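I kept my December resolution for exactly 18 days. It was to stop buying stuff I could borrow, and then my blender died and I panicked (soup season, you understand). So when a friend told me about the Mudby swap nights, I went along with my dead blender under one arm, feeling pretty silly!

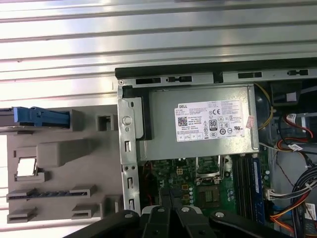 Swapping is a funny way to shop. You walk in wanting a blender and walk out with a fondue set and a stranger's jigsaw. At Mudby the electronics draw the longest browsers, and I get it. Give me an old Dell tower with its side open and the silver power supply showing, and I'll stare happily without understanding a thing. I went home with 2 lamps. Still no blender, so I'm going back on 29th April.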